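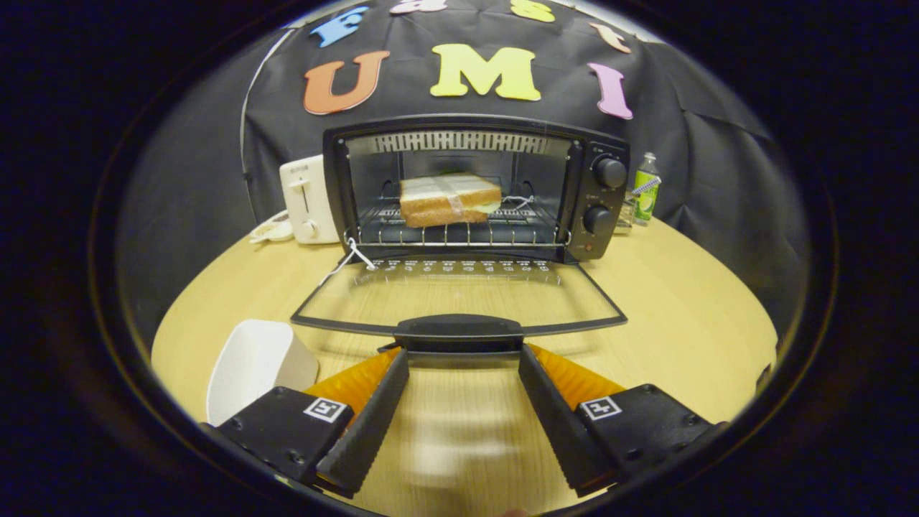
Raimonds Grigaitė

opened this ticket on 29 Oct 2023

Component: Estum, data filter
Status: open, workaround found

Summary: the policy trained on the oven task stops the fingers short of the door handle.

The training set has 358 demonstrations recorded with the hand-held gripper. The start pose is the one where the door is already folded down and the gap between the fingers is under the black handle. The sandwich with the tape and the string is on the rack, the white toaster stays on the left side and the green bottle on the right.

What I expected: fingers go to the handle, close, and lift the door.
What I get: fingers close too early, in the air, and the arm then continues upward as if it holds something.

What I checked so far:

1. Latency values. I measured them again with the Mendes script and they agree with the config file. No change in behavior.

2. Gripper width. The width is computed from the square markers on the two finger blocks. In 70 of the demonstrations one marker is lost for several frames, and the filter fills the hole with the last good value. After the hole the width jumps. I think this is the cause, but I was not sure, so I continued.

3. Glass door. My colleague at Ilov suggested that the policy confuses the wood grain behind the glass with the free table. I masked the pane and trained again. The result was the same - so I don't believe in this explanation.

4. Interpolation. I replaced the "hold last value" step with linear interpolation and dropped the demonstrations where the hole is longer than three frames. I trained with three seeds. The early closing is gone with two of them. With the last one it is still present, but less often.

Workaround: set fill_mode to linear before you build the dataset. Old datasets must be built again, the option is not applied when loading.

Question to the Flemard maintainers: is there a reason that "hold" is the default? If not, I can send a patch. I attached the two configs and the width plots. The checkpoint is too large for the tracker, please tell me where I should upload it.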